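Konwood Handheld Gripper Kit: README and data card for the laundry sample pack

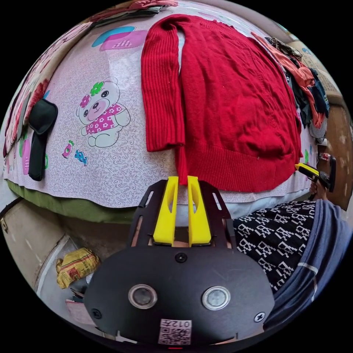
Read this before you unbox. Most of the support mail I get is answered in the first two sections. Kit is the two-gripper version (left and right), sample pack is the clothes one. If you bought the kitchen pack the hardware part still applies, ignore the rest.

Maintainer: Achilleas Kokkinos
Hardware: Konwood
Upload and sync tool: Bekex
Sample pack name: Cluletti
Reviewer notes at the bottom are from the Politis trial, pasted in mostly as received

What you get

Two handheld grippers, left and right
One USB-C cable per gripper, plus a spare
Charger
Sticker sheet with unit codes
Card with the download key for Cluletti

No robot arm in the box. People ask every week. The kit records a person doing the job by hand with the grippers, you train on that, then you put it on whatever arm you have. Arm mounts are sold separately and the left/right plates are not the same part, check before ordering.

First start

1. Charge both units. Full charge before the first pairing or the firmware update stalls.
2. Hold the button until the light comes on.
3. Open Bekex, scan the code on unit one, then unit two. Order matters, first scanned is left.
4. Run the finger calibration. Open all the way, close all the way, three times. Slowly.
5. Record a throwaway clip of 15 seconds and play it back before doing any real work.

If step 4 fails, close the app, not the gripper. Turning the gripper off in the middle of calibration wipes the old values and you have to start from zero.

Don't peel the code sticker. The app ties calibration to the code, so a unit with no code is a unit with no calibration. If it gets scuffed use one from the sheet and re-register.

What's in Cluletti

Clothes handling in real homes. Beds mostly, some sofas and tables. Tops, pants, towels, kids clothes, a few bedsheets. Two hands working together.

Episodes: 3,000
Homes: 60
Frame rate: 60 on both units
Hands: both, always. No single hand episodes in this pack
Size on disk: big. Get the small split first

Tasks covered:
flatten a garment
fold sleeves in
fold in half
fold in thirds (shirts and towels only)
move folded item to a stack
pull one item out of a pile
turn right side out (few episodes, treat as extra)

Not covered: hangers, ironing, buttons, zippers, socks in pairs. Socks are coming, August if the relabeling gets done.

Splits

train: 2,000 episodes
test: the rest
small: first piece of train, for checking your loader works

Test homes are never in train. We split by home, not by episode. Earlier build split by episode and the scores looked great and meant nothing. If you have the old build, delete it.

Folder layout

One folder per episode. Inside:

left video
right video
left pose
right pose
finger width, both sides in one file
task text, one line
notes, may be empty

Timestamps are shared across left and right. Use the timestamp column and not the frame index, the units don't start on the exact same frame. This is the number one loader bug. If your hands look like they're lagging each other in playback that's why.

Finger width is normalised per unit, 0 closed, 1 open. Raw values are kept in the second column if you want them. Raw values don't compare between units.

Pose is relative to the first frame of the episode. There's no shared room frame. Left to right transform is given once at the start and then you work it out from the poses.

Task text

Written by whoever did the recording, then cleaned a little. Short. "fold the red sweater", "put towel on stack", that kind of thing. Spelling fixed, wording left alone. Some people wrote "jumper" and some wrote "sweater" for the same sort of item and we left it, models should cope with both. Some wrote "top" for everything. Sorry.

A few are in the wrong tense. Not a bug, don't report.

Recording your own and mixing it in

Works fine, people do it. Things that help:

Real mess is good. Leave the other clothes where they are. Patterned sheets are good too, plain white everywhere gives you a model that panics on a printed bedspread.

Keep both hands where the lenses can see the cloth. Don't rest one gripper on your leg between moves if you can help it, the pose drifts and you'll have to trim.

Slow down on knitwear. Thick ribbed stuff bunches up between the fingers and if you rush it the finger width reads half closed and the label is garbage. Grab the hem, not the middle of the body.

Dark on dark is hard. Black item on a black blanket, skip it or turn more lights on.

Begin with hands apart, end with hands apart. The trimmer looks for that.

One garment per episode. If you fold four shirts in one go the tool won't cut it for you, I know the old page said it would.

No faces. Check mirrors and wardrobe doors. Also check papers and mail on the bed or floor, anything with an address on it. The blur pass catches faces, it does not catch paperwork reliably.

Bekex upload

Plug in both units. Wait until both show up. Press sync. Leave it alone. Syncing one unit first and the other later works but the pairing has to be done by hand and it's tedious.

Uploads resume if the connection drops. Deletes from the unit only after the check passes, so if the unit still looks full then the check hasn't passed.

Private by default. Nothing goes into the public pack unless you tick the box, and you can untick it up until the next build.

Known problems

Lens smears. Lint and fabric softener residue get on the glass. Wipe every few episodes, dry cloth.

Finger tips wear. On towels especially. When the edge goes shiny, swap them. Soft tips and hard tips need seperate calibration.

Side screws back out. Check them when you charge. Snug, not tight, the body is plastic and it will strip.

Pose jumps when one gripper crosses right in front of the other. Flagged in notes where we spotted it, we won't have spotted all of it.

Some episodes in the first part of train have the left and right names swapped. Fixed list ships with the pack, loader applies it automaticaly. If you wrote your own loader, apply it yourself.

Battery gauge lies under a quarter. Charge sooner than it says.

Bias and limits

Mostly small bedrooms. Mostly adults, mostly right handed. Sizes lean small to medium. Very few long dresses, very few heavy coats. Lighting is whatever the home had, daytime more than night.

Don't use it to claim anything about handling delicate or expensive fabric. We didn't record force. Finger width is not force.

License

Research and in-house product work, fine. Reselling the raw video, not fine. Trained weights are yours. Credit line goes "Cluletti, recorded with the Konwood kit". If a home asks to be taken out, we take it out in the next build and you're expected to move to that build.

Politis trial notes

Had the kit on loan, used both units, clothes only. Pasted with light edits.

Setup: ok. Took longer than the card says, mostly charging. Pairing worked first time on one laptop and third time on the other. No idea why.

Comfort: fine for short stretches. Wrist gets tired by the end of an hour, the weight sits forward. Would like a strap. Smaller hands on our team had trouble opening the fingers all the way, and that messed with calibration until we figured it out.

Data quality: video good. Pose good on beds, worse on a glossy table. Left/right timing good once we read the README, which we did not do first.

Training: shirts and towels folded reasonably after we mixed our own episodes in. Sweaters worse. The arm grabs too deep and drags the whole thing. Pack on its own, without our episodes, did ok on flattening and poorly on thirds.

Support: answers same day, short.

Would buy: yes for the grippers. The pack is a starting point, plan on recording your own.

Reply from me: strap is being tested. Shorter trigger travel is on the list, no date. Agree on sweaters, more knitwear is going into the next build.

Changes

Current build: split by home, swap list added, task text cleaned, finger width raw column kept
Previous: added towels, dropped episodes with only one hand
First: don't use

Contact

Through the Bekex help tab, put the unit code in the subject. Without the code I have to write back and ask for it. Logs attached as a file please, not pasted, the form eats line breaks.

Spare tips, cables and sticker sheets: order page, ships with the next batch.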